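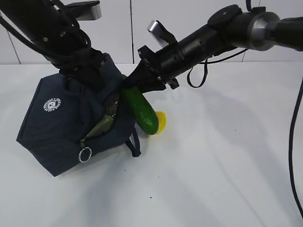

Figure 3. Bag packing on the shared bench. Left arm holds the bag open, right arm brings the cucumber to the mouth of the bag.

4. The Build and the Packing Task

4.1 Where it was built

Both arms were put together in the Plimano shared workshop, on a bench we got to keep from August on. Budget for everything that isn't an arm was 2,000 dollars, and we went over it. Final spend 2,279. The extra 279 went to a second power supply, after the first one kept dropping out when both grippers closed at once. We should have measured the current draw first. We did not.

Mounting was done by Işık, wiring by Pacheco, software by both. The control code is a fork of our own earlier package, Sarkar, which was written for one arm and assumes in a lot of places that there is only one. Most of those places are found now. Shutdown order still matters: right arm first, then left, otherwise the left one holds its last position until the supply is cut.

Cable routing took longer than the arms. Cables are run on the outside of the segments and wrapped around the housing (see Fig. 3, left arm). We leave slack on purpose, a tight run pulled a connector loose at full wrist rotation in the first week. The slack loops do swing a bit on fast moves. We limit joint speed to keep that down and have not tried to do better.

4.2 Task

The robot packs a soft bag. One arm keeps the mouth open, the other picks up an item from the table, carries it over and lets go once it is inside. Then the next item. Sounds easy. The bag is the hard part, it has no shape of its own and every item put in changes what the opening looks like.

Bag is navy fabric with a zipper and a drawstring strap. We picked it because it was the bag we had, and kept it because it is a bad one: it slumps, it leans, and the strap ends up lying on the table near where the right gripper has to work. In Fig. 3 the strap is lying in a loop right by the base of the bag. A stiff tote was tried early and was too easy to tell us anything about the left arm.

Items differ in shape and stiffness. The cucumber is the long one and gives the most trouble. It has to be gripped near one end, so the other end is free and hangs well below the fingers, and the planner needs to know about that free end or it drives it into the side of the bag. In the figure the lower end is still outside, just right of the opening, with the gripper already at the rim. The free end has to clear the rim before anything else can happen. Flat soft items go in with no trouble but tend to sit up along the seam and narrow the opening for whatever is next.

4.3 Holding the bag

The left gripper takes the upper edge and stays there for the whole episode. First version let go and re-gripped after each item, on the idea that a fresh grip would be a better grip. It wasn't. Each re-grip was one more chance to miss the fabric or to catch both layers and close the bag. Now it grips once, lifts slightly, and makes small corrections only.

How high to lift: too low and the mouth sags shut, too high and the bag comes off the table and turns. We set the height by hand at the start of a session and write it down. An automatic version is half done and not used in any of the results here.

4.4 Recording demonstrations

Demonstrations were recorded by teleoperation, one person driving both arms with a pair of small leader arms. We logged 2,279 seconds of practice driving before keeping anything (same number as the budget, a coincidence, we checked the log twice). After that we kept 1,036 episodes. An episode was thrown out if the bag fell over, if the operator let go of a leader arm, or if somebody bumped the bench. The last one happens in a shared shop.

Both operators drive differently. Pacheco turns the wrist early and comes in at a slant, Işık stays upright until she is over the bag and then drops down. For the cucumber the slant works better. For compact items no differnce we could see. We did not filter by operator, both styles are in the training set.

Table and wall are kept white. Makes the items easy to segment but the arms throw soft shadows on the table, and early on the segmentation took the shadow edge of the right arm for an object. Fixed by adding a second lamp and retraining on the new lighting. We keep the lamp positions taped on the floor.

4.5 Things that broke

The gripper screws. They back out under vibration, slowly, and the fingers start to toe in before you notice. Thread lock on all of them now, plus a check at the start of each session.

The brackets on the arms. First set was printed and bent when the arms touched. Replaced with metal. The arms still touch now and then, mostly near the bag where both want the same space, so we added a keep-out zone around the left wrist. It is larger than it needs to be and makes some approaches from the right awkward, in particular for long items. Shrinking it is on the list.

The zipper pull. It is a metal ring that hangs off the bag, and twice a finger of the right gripper hooked it and draged the bag across the table. No fix in software. We turn the bag so the opening faces the middle of the table and check the ring by eye before each start.

Training setup and the policy itself are covered in Section 5.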